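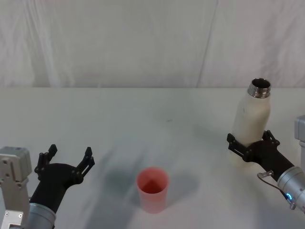 The Pouring Station

At Flandombridge the pouring station was a white table with a sheet hung behind it. My job was to sit on a stool beside it and write down what the machine did. I had been hired in July, after the laundromat closed, and the ad had said only that the work was light and that applicants should be comfortable with repetition.

The machine had two arms. The people upstairs called it Qiu, which was the name printed on the crate it came in, and after a week I called it that too. The task was to pick up a bottle, bring it over a cup, tip it, and put it back. I had a form with 20 lines on it, one for each try, and a box at the end of each line for remarks.

My first form had very little in the remarks box. I wrote "no" on most lines and "almost" on two. The supervisor from Dirnex, the company paying for all this, came down and told me that "almost" was not a result. She said I should put what went wrong. So I began to write longer remarks. "Held bottle well. Stopped above table. Waited. Put bottle down again." I wrote that one so often that I started abbreviating it.

My mother asked on the phone what it was for. I told her Dirnex wanted to sell it to care homes, and after that to people in their own kitchens. She was 10 years retired from a care home herself. She wanted to know who would wash the cup.

"It doesn't do that yet," I said.

"Does it fill the bottle?"

"I fill the bottle."

"Does it take the lid off?"

I said I took the lid off too. She didn't say anything for a bit, and then she asked if they were paying me on time.

They were. I used to fill the bottle at the sink in the hall, carry it back and set it on the right side of the table.

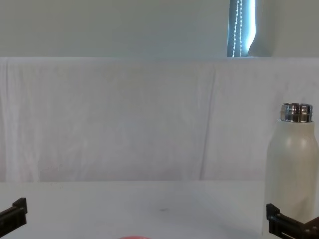
Then I would press the green key and sit down again. Between tries I read the manual, which was 300 pages long and had a chapter on spills. The chapter said that spills should be dried by a trained operator before work resumed. I had not been trained, but I had worked in a laundromat and I knew how to use a towel.

The thing I noticed, after enough forms, was how much of the work had been moved off the machine and onto me. When the cup was in a bad spot I moved the cup. When the bottle was too full I poured some out. If the sheet came loose I pinned it back up, as Qiu did worse with the shelves showing behind it. None of this went on the form. The form had a line for the try and a box for the remark, and by the time the try began I had already done the rest.

I said so to the supervisor. She was polite about it. She said every machine started that way, and that the first washing machines had needed someone to stand there and crank them. I said my grandmother had owned one of those and had liked it fine. She wrote something on her tablet.

In the fall they did a run for visitors. Four men came from a chain called Skuso that ran lunch counters in train stations. They stood along the wall with their coats on. Qiu took hold of the bottle, carried it over, tipped it, and the water went into the cup in one clean line. One of the men clapped. It had taken most of two minutes. Another asked if it could do coffee, and the supervisor said coffee was on the schedule.

The man who had clapped came over to my stool while the others were putting their questions. He asked what I did. I told him I kept the forms. He asked how many out of 20 it got right, and I looked at the supervisor, who was busy, and I said that on a good day it was 14.

"And the other six?"

"I mop."

He nodded as if that were a regular answer. He said a kid at one of his counters could pour a glass of water while making change and looking out the window, and that the kid had still quit after a month. Then he went back to his friends.

Skuso bought nothing that year. Dirnex kept paying. They sent new fingers for the arms and then another set, and each time we went back to the beginning, with the table cleared and the arms opening and closing on nothing for a whole morning while somebody upstairs watched the numbers.
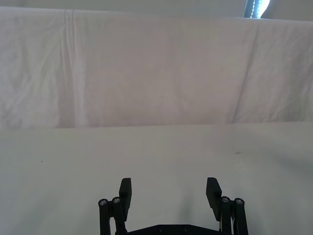
Flandombridge, the pouring station with the table cleared.

I still have one of the forms from that winter. It has 20 lines and the remarks get shorter toward the bottom. On the last line I wrote "yes," and in the box next to it, "moved cup a little first." I must have been tired, because I never put that kind of thing down. The supervisor initialed it without a word and I went out to the hall to fill the bottle.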